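4.2 Workspace rules and operator position

The risk assessment template supplied by Plodetti was written for palletising cells and had no section on loose tabletop items. We added one. Its first rule is that the centre of the table is kept for the item being handled and everything else goes toward the edges. The second is that tools and containers stay in the same zones for a whole block of trials.
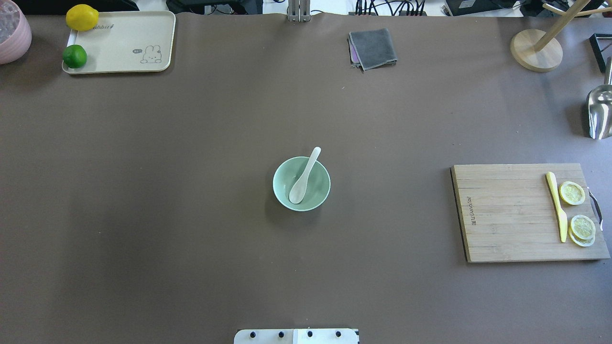

Layouts were recorded on the Endico checklist before each block. Of 121 checklists collected in April, 3 were incomplete and the matching trials were left out of the analysis. Item positions were written as zone codes - grid coordinates took too long to fill in and added little.

Operator rules were harder to settle. The Ojala procedure, which we used as a base, asks for a seated operator outside the reach of the arm with a teach pendant close by. We kept both points and set the speed limit during trials at 80 mm/s. Any hand over the table requires a stop first, including when the arm is holding still between moves.
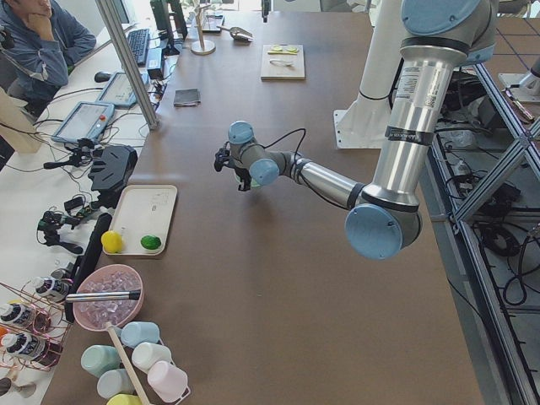
Cable routing was reviewed separately under section 5. The Plandix guide recommends covered trunking for all floor cables, and we have listed this as an open item. Retraining after a rule change took one short session per operator. The revised rules were in force for the final 305 trials, and the stop log for that period is given in Appendix B.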